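How Does a Robot Learn to Hang Up a Phone?

Think about how you learned to tie your shoes. Someone showed you, and then you tried it again and again. Some robots learn in much the same way. They need someone to show them, and they need to be shown many times.

What is an example?

An example is one complete try at a job, saved on a computer. A person steers the robot's arm from start to finish. The computer saves two things: what the cameras see and how the arm moves. Engineers also call this a demonstration.

How many does it take?

One example is not enough. Drita Todorova teaches a robot arm named Ilon. For the telephone job she plans to collect 500 examples. So far she has 257. On a good morning she can save almost 54 of them. Tries that go wrong are marked so the computer knows which ones they are.

Why change things around?

If the phone sat in the same spot every time, the robot might only learn that one spot. So between tries, Drita turns the phone, slides it, or puts the handset somewhere new. Sometimes she adds another object to the table. The robot has to learn which things matter for the job and which do not.

What is on the table?

In this job, the handset starts off the phone. The two black fingers on the end of the arm are called a gripper. They have to close on the handset, lift it, and set it back in its place. The curly cord makes this harder — it can pull or twist when the handset moves.

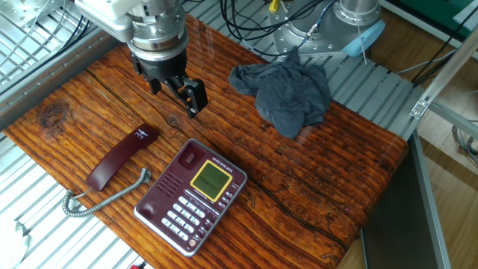

What happens next?

The examples go into a computer program called a model. The model looks for patterns that link what the cameras see to how the arm should move. Then comes the test. Drita lets go of the controls, and the robot gets 20 tries on its own. If it misses often, she collects more examples.

Words to know

Gripper: the part of a robot that holds things.
Demonstration: one try at a job, shown by a person.
Model: a program that learns from examples.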